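Transformaciones del barrio de Velteser a través de su archivo fotográfico

Informe final de proyecto. Asignatura de Historia Local y Patrimonio

1. Objeto del trabajo

El presente informe recoge los resultados del estudio realizado sobre el fondo fotográfico Skirkitz, conservado en el archivo municipal y formado por 1.468 positivos en papel. El fondo documenta la evolución urbana del barrio de Velteser desde la apertura de la estación hasta la demolición de los antiguos talleres Jusex. La investigación se limitó a las vistas de calles y edificios; los retratos de estudio y las fotografías de actos religiosos quedaron fuera del análisis.

2. Metodología

Se seleccionaron 84 fotografías en las que fuera posible reconocer al menos una fachada todavía existente. Cada una se cotejó con los planos parcelarios y con las licencias de obra. Cuando la fecha anotada al dorso no coincidía con la documentación escrita, se dio preferencia a esta última y se hizo constar la discrepancia en la ficha. El cotejo de las licencias concluyó en el mes de marzo. 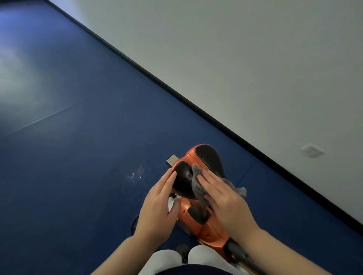
Velteser, 2022-04-25

3. Resultados

La zona mejor representada es la calle Saber, eje comercial del barrio. Las vistas más antiguas muestran viviendas de dos alturas con huerto trasero, alineadas de forma irregular. En las posteriores al ensanche, los huertos han desaparecido y las plantas bajas están ocupadas por comercios con toldo. El rótulo de una ferretería permitió situar una serie completa que figuraba en el inventario como «calle sin identificar».

El solar de los talleres Jusex ocupaba 3.840 metros cuadrados entre la calle Saber y las vías. Su derribo dio lugar a la plaza actual y a un grupo de viviendas de promoción pública. De los talleres solo se conserva el muro norte, integrado en el cerramiento del mercado — circunstancia que no recoge el catálogo municipal de bienes protegidos.

También se ha podido precisar el trazado de la acequia que cruzaba el barrio, hoy cubierta. Aparece en las fotografías tomadas desde el puente y coincide con el quiebro que todavía presenta la acera de los números pares.

4. Limitaciones

El fondo presenta una laguna importante en los años de la posguerra. Además, 2 álbumes se encontraban en proceso de restauración y no pudieron consultarse. La atribución de varias vistas a un mismo fotógrafo se apoya únicamente en el formato del papel y debe considerarse provisional.

5. Propuestas

Se propone incorporar las fichas corregidas al inventario del archivo y revisar la ficha patrimonial del mercado. El listado de correspondencias entre fotografías y parcelas se adjunta como anexo, ordenado por calles.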